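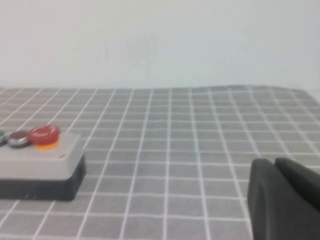
Gray cloth with a white grid, against a plain wall.

Talks > Craft Night > Quilting Without Tears
6/14/23
By the Plinumbridge quilt blog
4 min read

Hi everybody, thanks for coming out! Wait for chairs to settle. Mention the restrooms are past the coffee table.

So tonight is about borders. I picked borders because that's where my first quilt went wrong, and my second, and I still get a little nervous when I reach that stage. I'll talk for a while, then we'll pass the samples around, and please do touch them.

Start with the wavy one (hold up the green baby quilt). See how the edges ripple when I lay it over my arm? The middle of this quilt is fine. I was so proud of the middle! Then I cut a long strip, started sewing at one corner, and trimmed off whatever was left when I got to the end. Ask who else does it this way. Hands will go up, I promise.

What happens is the edge of your quilt top has stretched a bit from all the handling, and the strip just keeps feeding along with it. You end up with more border than quilt. So measure through the middle of the top, not along the edge, and cut both side borders to that number. Pin the ends, pin the center, then ease in the rest. Sew the sides, press, and measure again through the middle the other way for the top and bottom.

Slow down here. People write this part down.

Next, fabric. I get asked about this more than anything. I like a border cut along the length of the fabric, next to the selvage, and it hardly stretches at all. Yes, you have to buy more yardage. I got mine at the Huvura remnant sale last October and came home with way too much of it — no regrets. If you're piecing strips, join them on the diagonal so the seam doesn't shout at you.

Printed grids and checks: pretty, but careful. Cut with the printed line and not with your ruler if the two disagree, or your eye will go straight to it every time. I have a Morsy check at home that I've cut 2 ways and I still don't love either one.

Pass the samples now. Blue log cabin first, then the wall hanging.

While those go around, tell the story of the county show. The short version — I entered a quilt with 1,425 pieces in it and the judge's only note was "borders uneven." I sulked for a week and then went home and measured, and the left side was longer than the right. Pause for laughs, hopefully.

Mitered corners: skip if we're running late. If not, show the folded paper one, then the fabric one.

Questions. Someone will ask about prewashing. I prewash reds and leave the rest alone. Remind them the handout has the measuring chart on the back, and we need the samples returned to the front table before anyone goes home.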